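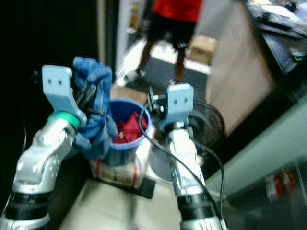

Figure 1. Blue plastic bucket with a blue cloth partly over the rim.

2 min read
Last updated: December

4.2 Buckets as places to keep things

When we first sat down with the household diaries from Cladow, we expected the bucket to turn up mostly on cleaning days, somewhere between the mop and the back step. It does turn up there, of course, but far more of the entries have it standing still with things in it. Of the 3,140 entries that name a bucket at all, only 250 mention water. The rest speak of pegs, string, seed packets, a trowel, cloths of every sort (Figure 1), and in one much-loved entry from Eder, a whole winter's worth of odd gloves.

Pornthip Chantharasri, who read the Eder diaries twice over, suggested that we treat these as two separate habits, and we have gladly followed her. The first we call parking, where a thing is dropped in because the bucket happens to be close by. 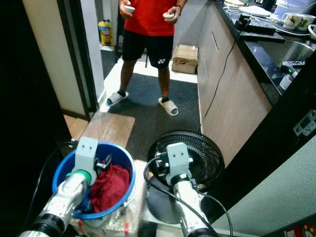

The second is keeping, where the bucket has become the proper home of the thing and people will walk to another room to put it back. Diarists were very clear about the difference, even when they had no word for it. "It lives in there," wrote one woman in Drisar of her garden twine, and she was quite cross on the Saturday when it didn't.

Cloths gave us the most trouble, we must admit. A cloth may be parked in the morning and kept by supper, and the coding sheet drawn up by Raed Tarawneh had to be changed more than once

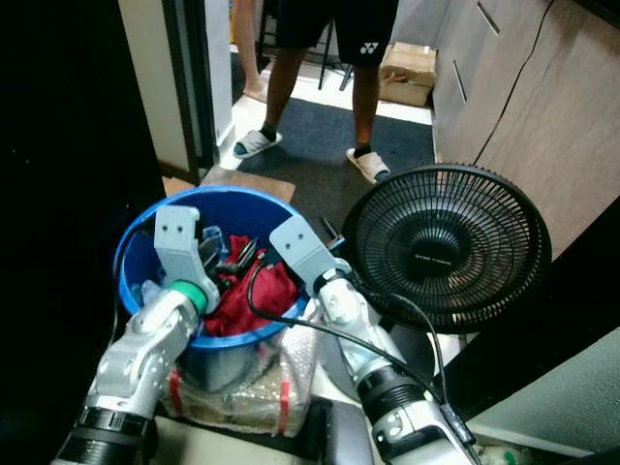

before the two of us who were coding could agree on it. In the end we counted a cloth as kept only if the diarist went looking for it in the bucket on a later day. Tools were easier, as most families named a fixed spot for them. The Brinasum diaries follow the same lines, though the entries there are shorter and we lean on them less in Section 4.3.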